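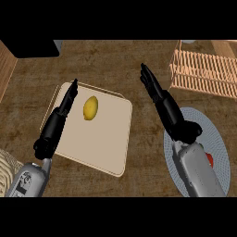 What is a revolving line of credit? A revolving line of credit is an agreement under which a lender allows a business to borrow, repay, and borrow again, up to a set limit, for as long as the agreement remains in force.

Fri 2 February
Dagný Stougaard and Ívar Mogensen

Chapter 6
Short-Term Borrowing and the Line of Credit

Chapter 5 dealt with term loans, in which a fixed sum is advanced on one day and paid back on a schedule. Many small firms need a different kind of money. Their sales arrive unevenly, their suppliers expect payment on fixed dates, and their payroll falls due every two weeks whether or not customers have settled their accounts. The gap between paying out and being paid is called the cash cycle, and short-term borrowing exists mainly to cover it.

6.1 An Opening Case

Stamcombe is a wholesaler of restaurant linens. It buys cloth in January, when mill prices are lowest, and receives most of its payments in late spring. The owner, Baldur Kjærgaard, had for several years met the shortfall from personal savings. When the firm took on a second delivery route, savings were no longer enough, and he applied for a line of credit at Manero, a regional bank.

The bank asked for two years of tax returns, a current balance sheet, and a list of unpaid invoices arranged by age. It also asked for a monthly cash forecast, which Stamcombe had never prepared. The loan officer, Ea Þrastardóttir, returned the first version with a note that it showed sales in the month they were made and not in the month the cash was expected. The corrected forecast showed that the firm would be short of cash for part of the year and would hold a surplus for the remainder. A lender looks for this pattern in a borrower of this kind — a need that rises and then falls back to zero.

Students should keep the case in mind while reading the chapter. Several of the problems at the end refer to it.

6.2 Basic Terms

The credit limit is the largest balance the borrower may owe at any one time. A draw is any amount taken against the limit. The outstanding balance is what has been drawn and not yet repaid, and the available credit is the limit less that balance.

Interest is charged on the outstanding balance only. A firm that has a line in place but owes nothing on it pays no interest, although it may still pay fees. Two fees are common. An annual fee is charged for keeping the line open. An unused-line fee is a small percentage of the available credit, charged because the lender must stand ready to advance the money on request.

Suppose that a firm draws $3,300 to pay a supplier. The lender charges a draw fee of $200, added to the balance, and the firm repays $1,157 at the end of the month. Leaving interest aside, the outstanding balance is $2,343. The fee has been treated as borrowed money, and from the day it is added it will itself bear interest. Borrowers who compare lines by interest rate alone often miss this point.

6.3 Secured and Unsecured Lines

A line may be secured or unsecured. With a secured line, the borrower pledges property, usually inventory or accounts receivable, which the lender may claim if the debt is not paid. With an unsecured line, no specific property is pledged. The lender relies on the general credit of the firm and, in many small companies, on a personal guarantee signed by the owner.

A guarantee should be read with care. Unless it states a limit, it may reach the full debt, together with interest and the costs of collection. An owner who has formed a corporation or a limited liability company to keep personal and business property apart gives up some of that protection by signing.

6.4 The Annual Review

Most lines are granted for one year and reviewed before renewal. Many agreements also contain a cleanup clause, under which the balance must be brought to zero for a stated period, often 30 days, at least once a year. A firm that cannot meet the clause may be using short-term credit for a long-term need, such as equipment or a lease deposit. The usual remedy is to move part of the balance into a term loan of the kind described in Chapter 5.

Section 6.5 sets out the cash forecast line by line, using Stamcombe's figures.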